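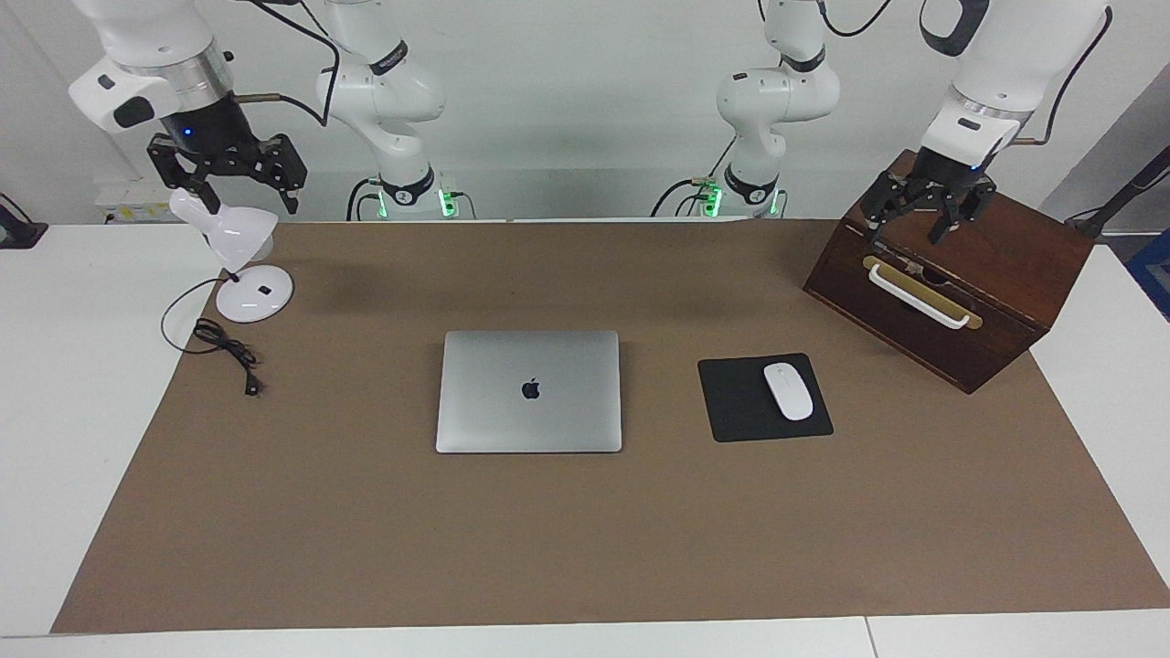 White desk lamp and wooden box on the brown mat

Desk lamps and keepsake boxes: your questions

Do I need a mat on my desk?
You don't need one, but we love them! A mat gives you one clear patch to work on, and a brown one looks lovely on a white table (warm, but not fussy). Ours at Markholm lives on the big table all year.

Where should the lamp go?
Try the back left corner if you write with your right hand, and swap it over if you're left-handed. A flared shade can be tipped away from you when you only want a soft glow off the wall.

My white lamp base shows every fingerprint. Help!
Glossy white does that. Unplug the lamp, let it cool, then go over the base with a barely damp cloth and buff it dry. Keep water well away from the switch.

How big a box should I get for letters?
Bigger than you think. Haruna Nomura filled hers in 2 months and now has 84 postcards in a shoebox next to it, all waiting for a proper home. Measure your largest envelope and add a bit.

Can I polish reddish-brown stained wood?
Yes, and it's such a pleasure when the grain comes up! Use a little clear wax on a soft cloth, leave it for 30 minutes, then rub along the grain. Go round the handle plate and keep wax out of any keyhole.

Should the box sit straight or at an angle?
Whichever you like. I'm all for a slight angle, as the front is easier to reach from your chair. Paavo Halonen lines everything up with the table edge and we still get on.

Do you run tidy desk mornings?
We do, and the next one is in September. Bring your own lamp if you'd like to try it out on our table.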